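Robot Learning from Demonstration
Notes for Session 6: Getting the data without the robot
Solène Boyer, revised June 14, 2018

Read these before the practical. They are shorter than the lecture and contain fewer complaints about cables.

1. Where we left off

Last session we drove an arm by remote control and recorded what it did. Most of you will remember the experience as one of deep personal humiliation. Teleoperation is slow, the operator feels nothing, and a job that a child does in a breath takes an adult with a degree most of the morning. The recordings are faithful, though. The motions in them are motions the arm can make, having just made them.

2. Leaving the arm at home

The alternative is to give the person the robot's hand and let them supply the rest. You hold a gripper in each fist, do the task, and a camera on each gripper records the view from the wrist. A further camera worn on the head takes in the wider workspace. Later the same style of gripper, with the same camera in the same place, goes on the arm, and the policy ought to find the world looking much as it did in training. "Ought to" will be doing a fair amount of work this term.

Our running task is called Tutideck in the course files (please don't ask). It involves a cup and a small appliance with a door. Both hands are needed, and that is why we picked it.

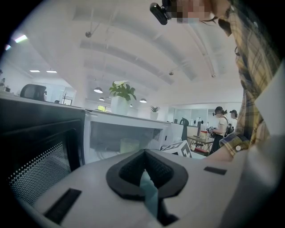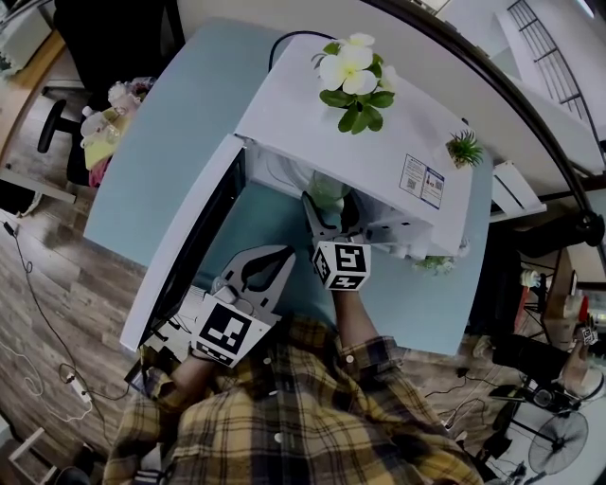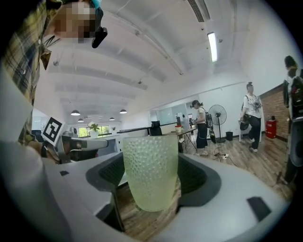 Wrist, head and wrist again.

3. What the wrist camera gives you, and what it keeps

The strong point is that the jaws are always in view and always in the same place. The network need not learn where its own hand is. The wide lens also brings in a generous helping of ceiling, which you may regard as context or as ballast. Straight beams come out as arcs, so calibrate before you measure anything.

The weak point is occlusion. The gripper body takes up a good part of the view, and it can hide the other hand just when you want it. The head camera helps here, until the demonstrator looks elsewhere.

4. Recovering the motion

Pictures alone won't do. We need the path of each hand, in a shared frame of reference. Each gripper carries a marker with square black-and-white patterns. If a calibrated camera sees one pattern clearly and we know its printed size, we can work out the pose of the marker relative to that camera. A cube offers more than one face, so turning the wrist is less likely to lose you everything.

It will still lose you something. When the marker goes out of sight we fall back on motion tracking from the wrist camera itself, and then splice the two estimates. The splice is where your bugs will live. Plot the path before you train on it. If the hand jumps sideways through a wall, the hand is probably not at fault.

5. A result worth arguing about

We trained 2 policies on 1000 demonstrations of Tutideck. The first, Morkix, saw the wrist views only. The second, Fontes, saw the wrist views and the head view. I had expected Fontes to win easily and had said so in front of witnesses.

On the layout used for training, it did. When we moved the appliance, it fell behind Morkix. Our best guess is that Fontes had learnt where things stood in the room, while Morkix had to go and look. We haven't proved this. Cropping the head view closed part of the gap, and so did varying the layout between recordings, at the cost of a good deal of furniture moving.

6. Before the practical

Work in groups of 4. Download the Sukia folder and play each recording through once at normal speed.

Mark every stretch in which neither marker cube can be read from the head view.

Plot both hand paths on the same axes. Label the axes. I mention this every year.

Write half a page on which of your recordings you would throw out and why. "It looked odd" is a start but will not get full marks.

The follow-up session in July covers closing the loop on the real arm, so bring flat shoes and modest hopes.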